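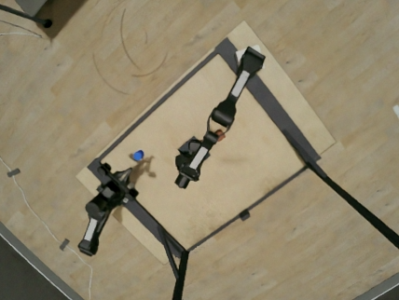

Figure 4.1 A square table set diagonally on a plank floor, viewed from directly above.

Chapter 4
Squares, Diagonals and the Root of Two

Stand in the market square at Barneck on a Monday morning and you will see people doing geometry without a pencil. The stalls go up along the sides, but hardly anyone with a heavy bag walks round the edge. They cut from corner to corner, and a path worn into the cobbles shows how long this has been going on.

How much walking do they save? Each side of the square is 400 metres divided by four, so going round two sides means a walk of 200 metres. The diagonal comes to a little under 142 metres. That is a fine saving, and the number behind it is one of the most surprising in all of mathematics!

Take any square you like – a floor tile, a paper napkin, a whole field – and divide the diagonal by the side. You will always get the same answer, the square root of 2, which starts 1.414 and then runs on for ever without settling into a repeating pattern. No fraction made of whole numbers will ever hit it exactly. We shall prove this in Section 4.3, and the proof is short enough to learn by heart.

Before that, we will fold paper, measure floors and follow the builder Lucía Echevarría as she sets out the corners of a barn at Natton with nothing but string and pegs. Her method needs no protractor, and you can try it in any open space.

You will need for this chapter: squared paper, scissors, a ruler marked in millimetres and 2 metres of string.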